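2021-08-15, Sunday, shop quiet

Glove wear tests, batch from Previco. Picking up where Yogesh left off on the abrasion drum. Sizes M and L only, the XL box never got opened.

Palm patches, double layer vs single. 200 grit paper, changed every run this time (last time it wasn't, so throw those numbers out, Yogesh agrees). Single layer through at 1,303 turns. Double layer through at 1,497. I expected a much bigger gap. Second layer is only glued at the rim so it creeps and bunches up at the heel of the hand, then wears on the fold. Look at the fold under the loupe before cutting the next patches.

Stitching: thumb seam opened on two of the 6 pairs. Both left hands. Same operator at the factory maybe? Waraporn to ask Previco for the lot sheets.

Bench 2 as of this morning:

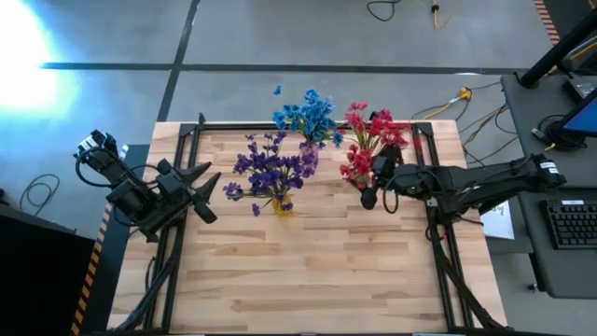
Purple, blue and red bunches on the butcher-block top.

Grip test. Did the dry handle first, then oiled handle, 10W30 from the can by the lift. Dry is fine, no complaints. Oiled, the palm holds but the fingertips skate. Tips are plain knit backed with the thin stuff, no print on them at all. The Graltora pair we kept from May has the silicone dots right up to the nail and you feel the diffrence straight away. Downside, the dots pick up grit and then you are sanding whatever you touch. Sombat won't wear them near paint for that reason.

Fit notes, my hands (L):
- cuff too short, gap between glove and sleeve when reaching under a dash
- hook and loop tab OK, but the corner lifts
- back of hand stretches well all four ways, no binding making a fist
- index finger long by a good bit, can't start a small nut without taking it off

Sombat (M) says same about the index finger. Daranee says hers is fine but she has long fingers. Need more hands than three.

Wash test. Cold, no softener, line dried. Palm went stiff after the second wash, came back after working it for a minute. Color from the red trim bled onto the gray. Not a safety thing but somebody will return them over it. Try the next pair with the trim taped?? no, dumb idea, just note it.
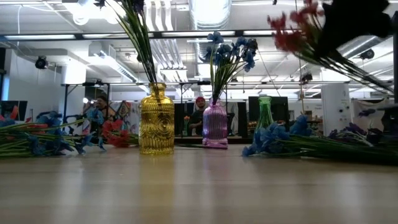
Knuckle guard. The foam one is comfortable and I'm not sure it does much. Dropped the half-inch ratchet on it from bench height onto a clay block, dent in the clay nearly as deep as with no guard. The molded one from Numitz left hardly a mark but it catches on the edge of a pocket. Yupin wants to try the molded guard sewn under the knit instead of on top. Worth a go, she has the pattern already.

Do not use the old clay for this, it's dried out and the dents don't compare. New block is in the drawer under the vise.

Price came in from Zinchenko for the thicker palm material, haven't read it properly. Minimum order looked high.

To do
- recut palm patches, glue full area on half of them, rim only on the other half
- drum belt is slipping, tighten before next run
- open the XL box
- photograph the thumb seams, both pairs, before anyone picks at the thread
- write Previco re lot sheets (Waraporn)
- more testers for index finger, ask Daranee who's in this week
- refill the oil can, I used the last of it

Drum counter reset to zero. Pairs 1 to 4 hanging on the line, 5 and 6 bagged on the shelf with the lables facing out.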